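Somamley Yard Chores: data card
3 min read · 16 comments · 70 shares

Can a two-armed robot do the yard work yet? Somamley is our attempt to find out, one small chore at a time.
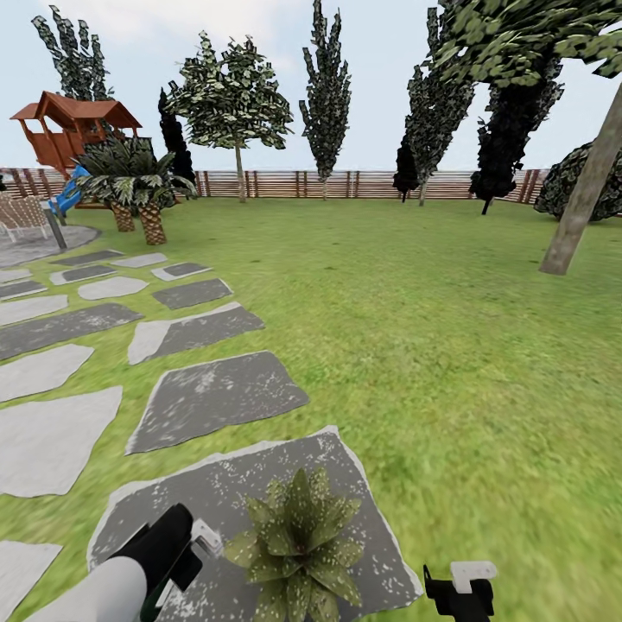
We started with the yard because most household robot work stays in the kitchen, and we wanted to know what happens to those same skills on grass and stone. A plate on a counter is a hard enough problem. A leafy plant low to the ground, with a path next to it, is a whole other kind of fun!

## What's in it

The set holds 800 simulated episodes, all made in our Quintero yard world. There are 4 chores:

- pick up a potted or loose plant
- set a plant down on a paving stone
- clear a stone of small objects
- carry something along the path

Each episode stores the robot's own view, joint positions, gripper state and a one-line instruction in plain English. Plants, stones, fences and play equipment are placed by hand (Ese Sani did the layouts and has strong feelings about palms).

## So, can machines do it yet?

Partly, and more than we expected when we began in September. Our baseline policy, Pluridach, finishes about 70 percent of the clearing episodes. Carrying is worse. Picking up plants is the one that keeps us up at night: broad leaves hide whatever is under them, and a two-finger grip that closes on a leaf has hold of something, just nothing you can lift by.

Pauline Naylor got a big jump by letting one arm hold the leaves back while the other reaches in below. We love this result. It is slow, and it sometimes leaves the plant sideways, but it looks a lot like what a person does.

## Known problems

Leaves are stiffer than they should be. Grass is a flat surface with a texture on it, so nothing sinks in or snags. There is no wind, no mud and no rain. Please don't read our numbers as a promise about a real yard; we haven't run any of this on hardware.

Some early episodes have the left and right gripper labels swapped. They are listed in `swapped.txt` and the loader fixes them unless you pass `--raw`.

## Using it

Free for research and teaching. If you train something that beats Pluridach on plant pickup, open an issue and tell us how, we'd be thrilled.

Last updated 26 December 2020

Related
Clasville: folding and stacking laundry in simulation
Quintero world builder, setup notes
Pluridach baseline: training settings
Two arms or one? Notes on leafy objects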